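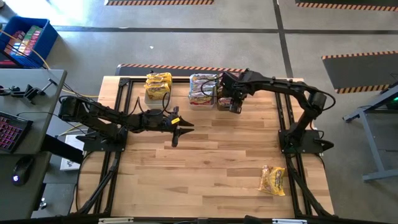
Week 4 notes: Wood and water

Okay, so last week I ran out of time right at the good part, and a few of you emailed to ask why I kept saying boards "breathe." They don't, I'm sorry, it's just how my first boss talked. What they do is take on water from the air and give it back, and they change size while they're at it.

Picture a bundle of drinking straws glued together. That's your board. Water gets into the walls of the straws and they swell, so the bundle gets fatter but hardly any longer. Same with wood! It moves across the grain and barely at all along it. Keep the straws in your head for the whole term, I come back to them constantly.

Flat-sawn boards move more across their width than quarter-sawn ones, often close to twice as much. Look at the end grain and see which way the rings run. If they lie flat like a smile, expect movement (and cupping).

Now, glue-ups. When you join strips edge to edge, all the grain runs the same way, so the whole panel swells and shrinks together and everybody's happy. Trouble starts when you screw that panel tight to something running crosswise. I did this on my first dining table, over in Chisholm, and by April it had a split I could slide a quarter into. Use slotted holes or figure-eight clips – they're cheap and they let the top slide.

Ngân Tạ asked whether a good finish stops all this. It slows it down, so the board has longer to catch up with the room, but no finish shuts it off. Put the same coats on both faces, please.

For next time: read the Hokby handout up to page 79 and skip the kiln tables. Bring one offcut with clear end grain, any species. Wing-sze Liu has the spare moisture meter if you want to borrow it before class, just get it back to her by 4 p.m.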